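Section 6. Before the Arm Takes Over a Station

Read this section before section 7, including the part for shift leads. The sales sheet says the arm "frees staff for better work." At the Clerndale site it freed them to stand next to it for the first month. Plan your hours accordingly.

6.1 Who does what

The arm opens doors, fetches and puts back. A person still loads the cabinets, checks labels and decides what to do when a door sticks. Do not cut the station to zero staff on the strength of a good demo.

NOTE: Nincombe trained its crew in April and dropped the second operator right after. They put the second operator back.

6.2 Rehearsing a door routine

1. Open the station model in the simulator. Use your own cabinet layout and not the sample kitchen.
2. Set arm speed to 45 percent.
3. Bring the open gripper up to the cabinet front and stop before contact.
4. Check the wrist view. You want to be able to tell one handle from the next.

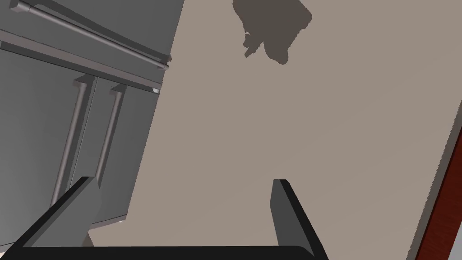
Wrist view in the simulator, gripper open, cabinet handles at left.

5. If a finger hides part of the handle you need, back off and come in from another angle. Do not let the arm guess.
6. Run the routine 6 times. Write down every miss, including the ones the software marks "recovered."

CAUTION: A clean run in the simulator tells you the simulator is happy. Real hinges sag and real handles get greasy. Repeat steps 2 through 6 on the floor with a person at the stop button.

6.3 Fault codes

Code 235: grip not confirmed. Open the fingers, back away, try once.
Code 259: path blocked. Stop the arm and look for yourself before clearing it.

Clearing codes takes time, and it is work. Log it under the operator's hours. At Arport it was logged as idle time, and the savings report looked better than the job did. Shift leads should compare that log with the old staffing sheet before agreeing to any change in the rota.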